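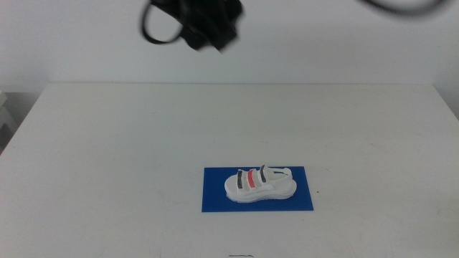
Keeping the Heat In: Draughts and Curtains in Student Houses

Project report, second year Building Studies
Group: Wendy Tindall, Juraj Čierny, Petronella Mnguni
Supervisor: Evander Dow

1. Background

Most second and third year students in Cliltow live in terraced houses built before cavity walls were common. The windows are often single glazed and the front door usually opens straight into the living room. Tenants cannot change the boiler or the walls, but they can hang curtains, block gaps and decide which rooms to heat. We wanted to find out how much difference these small changes make to the temperature of a room overnight.

The project was suggested by Petronella, whose bedroom last winter was cold enough that she slept in the living room for most of January.

2. What we did

We used one house on Starlow Terrace where two of us live. It has two bedrooms of nearly the same size on the first floor, both facing the street. Each has a sash window and a radiator under it. One room was left as it was, with the landlord's thin curtains. In the other we made changes one at a time:

Stage A: no changes
Stage B: foam strip around the window frame
Stage C: foam strip and a lined curtain, hung to the sill
Stage D: as stage C, with a draught excluder at the door

The heating went off at 10 pm and came back on at 6 am. A logger in each room took a reading every ten minutes, which gave 48 readings a night per room. We kept the doors shut and asked the people sleeping in the rooms not to open the windows. The loggers stood on a shelf at bed height, away from the radiator.

In total we planned to collect 1824 readings, which is 19 nights in both rooms. One logger stopped during stage B and we repeated those nights, so the full set was finished later than planned.

3. Results

In stage A the two rooms cooled at nearly the same rate, so we were satisfied that they could be compared. The foam strip made a small difference on still nights and a larger one on windy nights. The lined curtain made the biggest single change. With the curtain closed, the room was noticeably warmer at 6 am than the room next door on every night of stage C.

The draught excluder did very little. We think this is because the landing was nearly as warm as the bedrooms, so the air coming under the door was not cold to begin with. It might do more at a front door.

4. Problems

The first curtain we bought hung over the radiator, and in the evening it trapped the heat against the glass. Juraj shortened it before stage C began. The foam strip also came away in one corner and had to be stuck down again after the paint was wiped clean.

Two people slept in the test room on one night in stage D. We left that night out of the comparison.

5. Further work

Ruairi Halliday in the year below has asked to use the loggers next winter in a ground floor room, where the front door could be tested. We would also like to try secondary glazing film, which we left out because the landlord had not replied by the time we started.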